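On-demand shuttle and fixed routes: how do you set the walk radius?

Posted in Transit Planning / Small Systems

Sanaa Bensaid
I do scheduling for the bus system in Flenville. We run 4 fixed routes and are adding an on-demand zone on the east side in June, replacing the midday trips on the lowest ridership route. The dispatch software is Traltometti and it wants a maximum walk distance for virtual stops before we can load the zone.

The vendor default is 300 meters. Our paratransit people say that is too far, and the contractor driving the vans says anything shorter will wreck the shared ride rate. The zone has cul-de-sacs and one arterial with no crosswalk for a long stretch.

What I would like to know:
Is the walk radius measured straight line or along the street network?
Should it be the same all day?
How do you stop on-demand trips from duplicating the fixed route that stays?

We have two vans and expect to add a third if the budget passes. Riders book by app or phone.

Florencio Mateos
Depends on your city. We just left it on the default and it was fine. Call the vendor.

Ghizlane El-Sayed
Taking your points in order. I set up a zone of similar size in Falia and we changed these settings several times in the first season.

Walk radius. Check which map layer your account uses. In ours, the radius was straight line until we loaded a pedestrian network, and with cul-de-sacs the difference is large. A stop directly behind a rider's house can be a long walk by street. If you have no pedestrian layer, lower the radius and place the virtual stops by hand. Mark the arterial as a barrier so that the software never assigns a pickup on the far side.
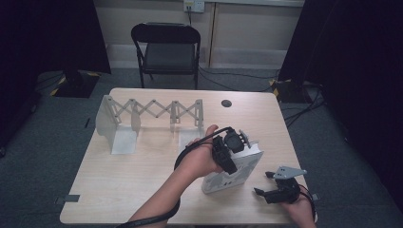
Time of day. Use two profiles if the software allows it. We kept the longer radius at midday and a shorter one after 6 p.m. Riders with a mobility flag on their account should be exempt in both profiles and get curb pickup. Test the flag with a phone booking as well as an app booking - ours worked in the app and was dropped on calls entered by the dispatcher.

Duplication. There is usually a rule that compares the requested trip with the fixed schedule and offers the bus first if both ends are close to a stop. Set a maximum wait for that rule. We used 21 minutes. If the next bus is later than that, the van is offered. Without the limit, people get sent to a bus that comes once an hour, and they stop booking.

On the shared ride rate, your contractor is partly right. A shorter radius means more stops per trip. The detour limit had a bigger effect for us, though, so look at that first. Pull the booking log after the first few weeks and sort declined trips by reason code before you change anything.

Sanaa Bensaid
Thank you. Ours is straight line, I checked with support this morning. We are going to place the stops by hand along the cul-de-sacs and add the barrier. I did not know about the phone booking problem and will put it in the test script.

Preben Þórarinsdóttir
One addition to the above. If your fixed route trips are published in a schedule feed, update the feed the same day the midday trips end. The duplication rule reads from it. We missed this and the software kept offering riders a bus that had been cut. Roughly 70 bookings were affected before dispatch noticed. Also check the holiday calendar in the feed, which is a separate file.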